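4.2. Usure localisée et durée de port des pantalons en denim

La seconde phase de l'enquête porte sur 2 206 articles en denim recensés dans les foyers de Brastwood et d'Omel. Chaque foyer a tenu un carnet de port, clos le 30/07/2022, dans lequel figurent la date d'acquisition, la fréquence de lavage et le motif de mise à l'écart. Les vêtements de travail fournis par l'employeur ont été exclus, de même que les articles loués.

Le classement des dégradations reprend la grille de Hầu, établie à partir du fonds Kaewkla. Cette grille distingue l'abrasion de surface, la rupture de couture et l'effilochage des bords. Les bords effrangés posent une difficulté de codage : la frange peut relever de la finition d'origine ou résulter du port. Dans le doute, l'article a été classé à part et retiré du calcul des durées moyennes - choix qui réduit l'effectif sans modifier l'ordre des catégories. La figure 3 illustre un bord de ce type.
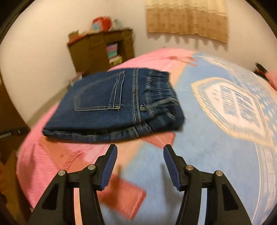

Figure 3. Jean bleu foncé plié, poche arrière à double surpiqûre claire et bord effrangé.

Pourquoi la durée de possession ne suffit-elle pas à estimer l'usure d'un jean ?

Un vêtement peut être conservé plusieurs années et n'être porté que quelques fois par saison. Le nombre de ports entre deux lavages et le grammage de la toile expliquent une part plus importante de la perte de résistance que l'ancienneté seule.

Les carnets confirment cet écart. Parmi les articles mis à l'écart, presque 53 % l'ont été pour un motif étranger à l'état de la toile : changement de taille, coupe jugée dépassée, double emploi. La durée médiane de possession s'établit à 18 mois à Omel ; elle n'a pas pu être calculée à Brastwood, où les dates d'acquisition manquent trop souvent.

Les essais de traction confiés au laboratoire Dorkine ont été menés dans le sens chaîne, puis dans le sens trame. Les éprouvettes prélevées à l'entrejambe présentent la dispersion la plus forte. Celles de la ceinture restent proches des valeurs de la toile neuve, y compris pour les articles lavés chaque semaine. Les résultats détaillés par classe de grammage sont reportés en annexe B.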